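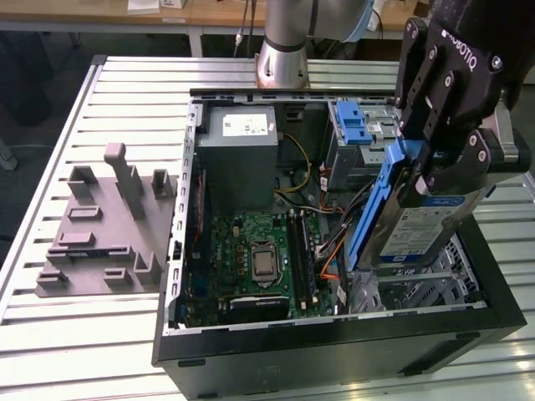 Gripper bake-off, part one. The job is hard drives in and out of a desktop tower. The contenders are the Robotiq and a Skonel two-finger unit that has been on my shelf since July, mostly holding down paper.

The Robotiq went first. 38 attempts, 11 of them ending in me saying a word I can't post. Most of those were my waypoints. I'd love to blame the fingers.

Things I've learned about blue plastic drive caddies: they flex. Grip force that's fine on bare metal makes the rails bow, and then good luck finding the slot.
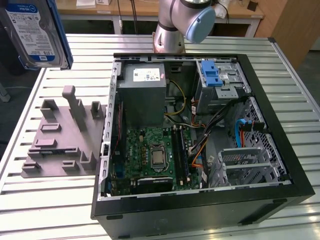
1 TB drive, airborne. Fixture plate on the left, tower on its side.

The Skonel managed 6 clean grabs before it went into a fault state that the manual describes as "normal." It's lighter, cheaper — and has opinions about cables.

Also swapped the Birkari controller in for an afternoon. Smoother on the descent, 2 reboots. I have had worse coworkers.

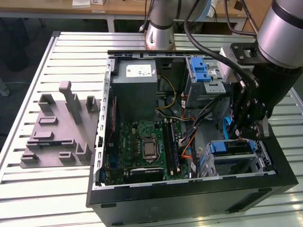 Fingers down by the lower drive cage, blue tray in place.

Next up: same test, softer fingertips. If those bow the rails too, I'm going back to a screwdriver and a stool.

Contact | © Dronthorpe Bench Notes | Back to top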